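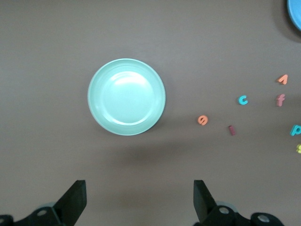
Platos Votstead y letras de foam Flotley — lote de mesa infantil

Plato redondo, poco hondo, borde ancho y acabado brillante. Colores: verde menta, azul cielo y blanco. Se venden sueltos o en juego de 4, colores a elegir (poner en observaciones al hacer el pedido, si no va surtido).

Letras de foam minúsculas, pequeñas, planas. Naranja, azul, amarillo, rosa. Bolsa de 32 piezas. Vienen mezcladas, no se pueden pedir letras sueltas — lo preguntáis mucho.

Ref. lote: 281. Ref. bolsa sola: consultar. 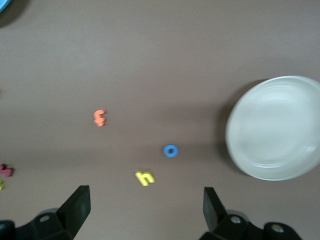
Para jugar a formar palabras encima de la mesa, o a repartir letras por platos según el color. Ashwin Subramaniam las usa en su taller de lectura y nos pasó unas fichas, van en PDF con el pedido. Gratis.

Limpieza: platos con agua y jabón, esponja suave. Letras con un paño humedo y a secar en plano. No meter en secadora!!

Ojo piezas pequeñas, no para menores de 3 años.

Envio desde el almacén de Brurnik. Colegios y ludotecas: precio aparte, escribid a Chiyo Maruyama con cantidades y direccion de entrega. El plato blanco se agota rápido — próxima reposición en septiembre.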